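We finally did the Samden weekend! I have been going on about it since spring, and in July the two of us packed one bag, left the apartment at six in the morning and made it to the river before most of the bakeries had their lights on. If you live within driving distance and you like walking, eating and sitting near water with someone you like, please go. I'm still happy about it.

The drive is 90 miles if you skip the highway, and I would skip it. The old road follows the water for the last stretch, and there are pull-offs where you can stop and do nothing for a while. We stopped at three of them. At the second one my husband fell asleep on a bench with his shoes off and I read half a magazine, which is pretty much my idea of romance after eleven years.

We stayed at Brivwood, up the hill behind the church. It's an old mill house with five rooms and a porch that goes all the way around – ask for one of the back rooms, they get the breeze in the evening and you can hear the creek. Breakfast is whatever they feel like making. We had corn pancakes one day and a sort of baked egg thing with peppers the next, and I would eat either of them again right now. The stairs are steep, so if knees are an issue, call ahead and they'll try to put you on the first floor.

The first afternoon we walked the loop trail. The sign says three miles and it felt like more, mostly because I kept stopping for blackberries. Go counterclockwise! You get the climb over with in the shade and then it's all downhill to the ferry landing, where there's a stand selling lemonade with mint in it. Bring cash, the card reader was down both times we went by.

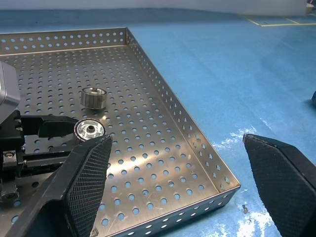 Bülent Baysal told us we were doing the ferry all wrong: skip the noon boat, he said, take the last one out at 6 and stay on for the ride back, they don't charge you twice and you get the sunset from the water. So we did exactly that, and he was completely right. There were maybe a dozen people on board, a couple of kids running up and down the deck, and the whole valley went orange and then purple. I took far too many pictures of the sky and I'm not sorry.

Dinner that night was at Bakalis. It's small and loud and they don't take reservations, so put your name in and then go walk along the wall until they call you. We shared the grilled octopus, a big plate of beans with dill, and a lamb dish that I've tried to copy at home since (not even close, I think I need more lemon). Save room for the honey cake.

The next morning we slept late and spent a couple of hours at Flatetti, the bookstore with the coffee bar in the back. Used paperbacks upstairs, maps and local history down. I came home with a 1960s canoeing guide to a river I have never seen – no regrets, it has wonderful drawings.

We're already talking about going back in the fall when the leaves turn. If any of you know a good spot for lunch on the far side of the ferry, leave it in the comments, we ran out of time over there and had crackers from the glove compartment.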